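Endov brings its snack table to Gunddale this November

I'm Umut Sarıgül, I run Endov, and I'm very happy to say that our snack table is coming to Gunddale! We open on Friday at 4 and there's no ticket and no booking. Just turn up hungry.

If you haven't met us before, Endov is a small business that supplies snacks to offices, waiting rooms and the sort of shared kitchen where someone always finishes the biscuits. We've spent most of this year talking to people about what they want to find on the table at teatime, and the answer was nearly always the same: little packets, plenty of them, and something nice to look at while you choose. So that's what we've gone for.

The table itself is a simple thing. A long wooden box goes in the middle on a round woven mat, a leafy plant in a white pot stands next to it, and the packets get spread out where you can reach them. I did try it all in neat rows once (my sister said it looked like a chemist's) and we went back to a bit of a scatter. 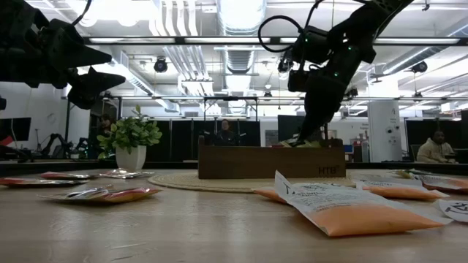

The wooden box on its woven mat, with the potted plant and snack packets laid out on the table.

For Gunddale we'll have 16 kinds of snack to try, sweet and savoury, and I'm bringing 300 packets for the afternoon. The first 100 visitors can take a packet home as well as eating one there. After that it's tasting only, sorry — my car is only so big.

Our friends at Tolline are lending us the room and doing the tea and coffee, and Samir, the bakery two doors along, will be sending over flatbreads while they last. Go early for those.

We're also taking orders on the day. Any workplace in Gunddale that signs up for a regular box gets up to four weeks of free delivery, and you can swap the contents whenever you get bored of them. I get bored of mine all the time, so I do understand.

If you write about food or local business and want a chat, come and find me by the kettle, or drop me a line beforehand.

Press contact: Umut Sarıgül, Endov
© Endov. All rights reserved.
16 shares | 4 comments
Back to top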